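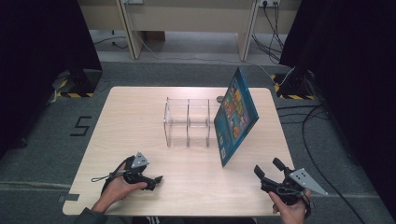 Home Projects Small Spaces Books & Paper Olleo Diaries Get in Touch

How to sort picture books in a clear acrylic organiser

I held out against see-through storage for ages because I thought it would look like a shop counter. Then I found a two-compartment one in Galang, the homeware place on Drumdale high street, and I'm completely converted! You can tell which books are in it without tipping the whole lot out, and so can a small person who can't read spines yet.

What you need

A clear organiser with an open top and at least one divider
A soft cloth (the sort you'd use on glasses)
Washing-up liquid and warm water
A table with a bit of elbow room
Your picture books, obviously
15 minutes, or 18 if you stop to read one, and you will

Step 1. Wash it first

New acrylic comes with a sort of static film that grabs every bit of fluff in the house. Wipe it over with warm soapy water and dry it with the soft cloth. Please don't use kitchen roll, I did that on my first one and it's covered in tiny scratches. Glass spray is out as well, it can turn the plastic cloudy.

Step 2. Measure your tallest book

Stand it up and measure from the table to the top edge. Picture books come in daft sizes and there's always one giant. It's fine if they poke out a fair way, as long as at least half the book is held by the sides. If yours is mostly poking out, lay that one flat on a shelf and move on.

Step 3. Pick your two piles

I do bedtime books on the left and daytime books on the right (the busy ones, with lots of little pictures to point at). You could go by size, or library books in one side and your own in the other, which has saved us at least one fine from Gurkstead library.

Step 4. Load from the divider outwards

Put the first book flat against the middle panel, then work towards the outside. Spines down and covers facing out if you've got the depth, spines out if you haven't. Keep one hand on the organiser while you do the first side, as an empty acrylic box is very light and will skate across a smooth table.

Stop when you can still slide a finger in beside the last book. Any tighter and little hands will yank, and the whole thing comes with it.

Step 5. Leave one out on show

My favourite bit. Choose one book with a good bright cover, open it a touch so the boards make a V, and stand it next to the organiser at an angle. Anything near 90 degrees is steady, narrower than that and it'll topple. If it's a floppy paperback, give it a bookend behind. We swap ours when somebody gets bored of it.

Keeping it nice

Dust the top edges when you remember. Sticky fingerprints come off with a damp cloth. Mine holds 9 hardbacks and a couple of thin ones, and when a new book comes in, an old one goes up to the Olleo shelf on the landing.

Next up: what to do with board books that won't close any more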